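うちの職場(ジェスステッドの部品キット組み工場)に双腕ロボットが入ってしばらくたつので、現場の人間から見て何が変わったかを書いておきます。少し長いです。

うちの仕事は、修理拠点に送る部品を一組ずつトレーにそろえること。基板、コネクタ付きケーブル、ハーネス、ソレノイド。組み立てはしません。そろえて、確認して、送る。それだけです。

これまでは一人が一台の机に座って、朝から夕方まで箱から拾ってトレーに並べていました。11月の繁忙期だと一日762組が全体の最高記録。手首にサポーターを巻いている人が多かったです。

ロボットを入れると聞いたとき、最初に出た質問は「何人減るのか」でした。班長のリュ・ジェフンさんの返事は「減らさない、ただし持ち場は変わる」。持ち場のほうは本当に変わりました。

今は2セルが稼働していて、セルごとに担当が一人つきます。担当の仕事は部品の補充、トレーの検品、止まったときの復旧。拾う作業はほとんどしません。

一番変わったのは体の使い方です。座りっぱなしだったのが立ち仕事になり、歩く量が増えました。手首は楽になったけれど、今度は足が疲れるという声が出て、休憩は10分を一回足してもらいました。

二番目は補充の仕方。人が拾うなら、ケーブルが絡んでいてもほどきながら取れます。ロボットは絡んだままだと一緒に持ち上げてしまうことがある。だから箱に入れる前に人がばらしておきます。この下準備の時間は、導入前の計画表に入っていませんでした。

三番目は教える内容。前は「速い人の横に座って覚える」でした。今はイム・ジフンさんが作った復旧手順書を読むところから始めます。覚えることは増えたと思います。時給の区分も見直し中ですが、まだ決まっていません。

苦手な部品もはっきりしてきました。ねじれた細いハーネスは掴む位置が毎回違うので、やり直しが多い。基板は丸いけれど縁を持てば安定します。先月のやり直し記録は2,642件で、半分以上がハーネスでした。

夜の時間帯は静かになりました。前は手を動かしながら話していたのに、今はセルの間が離れていて声が届きにくい。これは寂しいと言う人と、集中できていいと言う人がいます。

作業の写真を3枚置いておきます。 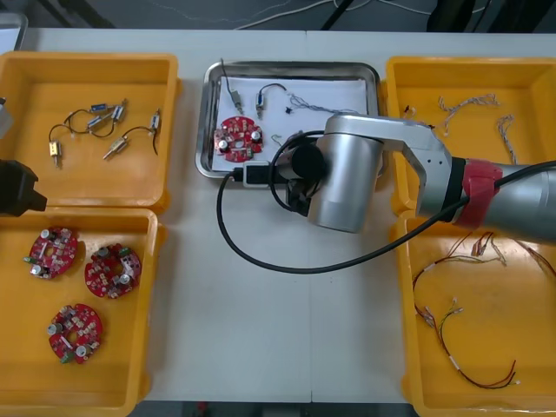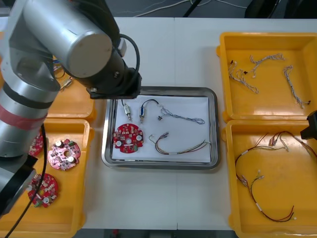

最後の1枚はソレノイドです。
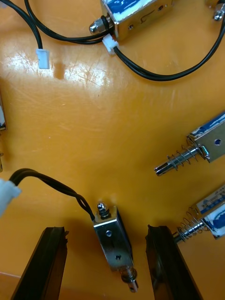

よく聞かれること。ロボットが入って、手で拾う技術はもういらなくなったのですか。

必要です。セルが止まっている間は手で組みますし、検品で部品違いに気づくのは、拾っていた経験の長い人が多いです。うちでは月に一度、全員が手作業で組む時間を残しています。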